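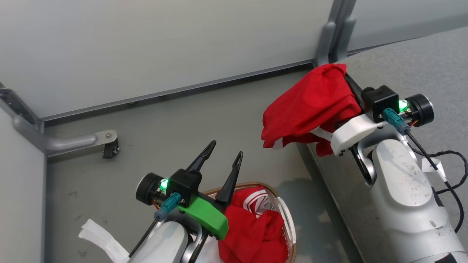
*Red, with a white trim*

# About Trovuven

Trovuven is a mending shop and a small sewing school, upstairs at 61 Dreltumgate, over the key cutter. Clothes come in with something wrong with them. Mostly they go out again with it put right. Evenings we clear the big table and teach people to do it themselves.

That's the short version. Longer one follows -- read as much as you like.

## How it started

Started as alterations only. Trouser hems, curtains, the odd wedding. Most of the hems were on brand new trousers and most of the curtains were for people who'd already bought them too long, so a lot of cutting perfectly good cloth off the bottom of things and sweeping it up. Meanwhile people kept asking on the way out, could you look at this elbow, could you do anything with this zip. Said no for ages as there was no price for it on the board. Then put a price on the board.

Within a year the mending was most of the work. Curtains went altogether. (We still get asked. Sorry, no curtains, there isn't the floor for it.)

The school came later and was a bit of an accident. A customer wanted to know how the darn in her cardigan was done, came back with her sister, then two people from the sister's work. By the September we had a class and had to buy chairs.

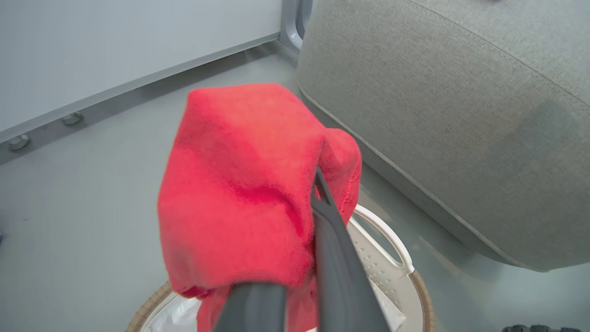

**Ros Pellow**
*Founder, mender, answers the phone*

I write this page and I update it when I remember, so if the hours here don't match the hours on the door, go with the door.

I learnt on the job, in a workroom that did hotel uniforms. Not glamorous. You learn fast though -- buttons, pockets, collars, buttons again. Everything had to survive a hot wash and a tumble dryer the size of a van, and that has stuck with me. I'll usually put in a stronger mend than a prettier one unless you tell me otherwise. Do tell me otherwise, I don't mind.

## What we mend

- Knitwear: holes, cuffs, elbows, moth
- Zips, nearly all kinds. Tents no, tent bags yes
- Jeans, inner thigh especially. Everyone's go there
- Linings in coats and jackets
- School uniform, sports kit, name tapes
- Ribbing, replaced or re-attached, if we can match it or you don't mind that we can't

What we don't: leather, fur, curtains, anything waxed (it gums up the feed), anything not washed. Please wash it first. Doesn't need ironing.

Price is given at the counter when we've seen it. I can't do prices off a phone photo, I've tried, and I've been wrong every time. If it isn't worth the money I'll say so, and you can have a reel end and a needle and have a go at home.

## The school

Classes are small, 4 people and a teacher. We did try it with more and there was a queue for the iron all evening.

Beginners start by hand. Threading, knots, running stitch, backstitch, a button that stays on. Then the machines. We use Matetti machines, old heavy ones, bought as a job lot from a workroom that was closing. They go forwards and backwards and not much else. Spare parts are a pain but they do turn up. Thread is Tichý, on the big cones, becuase it doesn't shed fluff into the bobbin case like the cheap stuff.

After beginners you can do:

**Darning.** Wool and cotton, visible or not. Bring something of your own with a hole in it. Bring two if the first one is precious.

**Zips.** One long evening. Bit of swearing usually. You go home having put in three.

**Stretch fabrics.** T-shirts, leggings, sports tops. Most people are frightened of stretch and mostly it's the wrong needle.
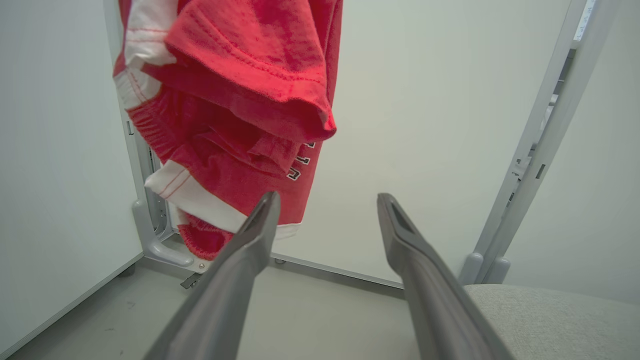
**Patching.** From behind, from in front, and the sort where you give up hiding it and use a colour you like. This one fills first so put your name down early.

You don't need your own machine for any of them, and please don't carry one up our stairs. No exams, no certificates. If you miss a week come to the next one.

## Keeping count

There's a book by the till where every job goes in, one line each. Passed 3,000 lines in May 2024 and had cake. Job 203, if you're wondering, is a dressing gown which has been back so often it has its own page now, more patch than gown. Still going.

We keep the offcuts too, sorted by colour in drawers, and zips out of things past saving. Buttons in jars. Help yourself to a button if you've lost one, within reason.

## Finding us

Door is on the side, between the key cutter and the bins. Ring and wait, it takes a minute to get down. Stairs are steep and there's no lift -- if that's a problem ring first and we'll come down and do the whole thing at the door, we do it all the time.

Bus stops opposite. Parking is hopeless before six, alright after.

Jobs take up to 4 weeks, quicker in the summer, slower when the schools go back and evrybody's trousers are too long at once. We'll text when it's ready. Please collect, the rail is full.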